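Subject: Re: [lutbridge-parents] April training day for teachers

> The state panel wants every district to use the Grenura
> workbook at the April training day. Has anyone read it?
> All I've got is the 4-page summary.

I read the whole thing last night, all 12 chapters, and I have questions! Chapter 9 tells teachers to stop grading on deadlines, and there isn't one study cited for it. Fultau tried something close to that last year and went back to due dates by spring.

I'm also not thrilled about the $900 fee – that's a lot of classroom books. 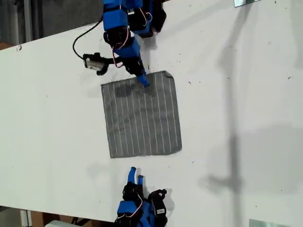

My bigger worry is that parents only get to comment after the vote. I'd like us to ask for the full workbook to be posted first, plain and readable, laid out flat like that gray striped cloth on the white table. Anyone want to help me write the letter?

A mom at Lutbridge Elementary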